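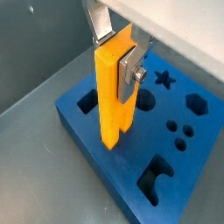 Search this site
Enter keywords
Go

The Long Afternoon of the Town Swimming Hole

The path down to the water at Caltham starts behind the old feed store, and if you have small children with you, allow twice as long as you think you need, because there are blackberries on the left side and a culvert on the right that makes a wonderful echo. My own first trip down it was in August, the summer we moved here, with a borrowed inner tube over my shoulder and no clear idea where I was going. A woman coming up the other way with wet hair told me to keep left at the sycamore and watch the third step. I have been passing that advice along ever since.

Swimming holes are a funny sort of public place. There is no gate and no ticket window, and for most of the year you could walk right past this one and see only a slow bend in Skemow Creek with a gravel bar on the near side. Then the school year ends and the water drops enough to show the big flat rock, and suddenly there are towels on every branch.

The rock is where you go first. It slopes into the creek gently enough for a toddler to sit on, and by two in the afternoon it is as warm as a griddle. Teenagers prefer the far bank, where the water is deepest under the roots, and where there has been a rope, on and off, since before the highway bridge went in. Ropes rot, of course, and every few years there is a summer without one, and those summers are remembered with real bitterness. People will say "that was the year there was no rope" the way my grandmother used to talk about the year of the hailstorm.

What I love best is the food. Somebody always brings too many peaches, and somebody else has a cooler of cold noodles or deviled eggs, and it all gets handed around among folks who may not know each other's last names. The Yoshida farm stand, up at the crossroads, stays open until seven in the hot months, and half the families on the gravel bar will have stopped there on the way down for a melon. You sink it in the shallows inside a ring of stones – a good deep ring, or you'll be chasing it downstream – and in an hour it's cold right through to the seeds.

The creek itself is colder than you expect, even late in the season. It comes down out of the Gekolden hills, 11 miles of shade and springs, and it has no interest in how hot a day you've had. There are two schools of thought about getting in. One says to run, and the other says to go an inch at a time, complaining. I belong to the second, and I have stood up to my knees through entire conversations about zucchini.

The old-timers will tell you it used to be deeper, and maybe it did. A flood moved the gravel bar some years back and took a picnic table with it, and the table was found a good way downstream, sitting upright in a hayfield. The thermometer tied to the alder that same summer read 59 degrees one morning, and we went in anyway, shrieking like geese.

Toward evening the light comes in low under the sycamores and the little ones get wrapped up and carried. The swallows take over then. If you can stand to, stay another half hour, with a sweatshirt on and your feet still in the water, and finish whatever is left of the melon.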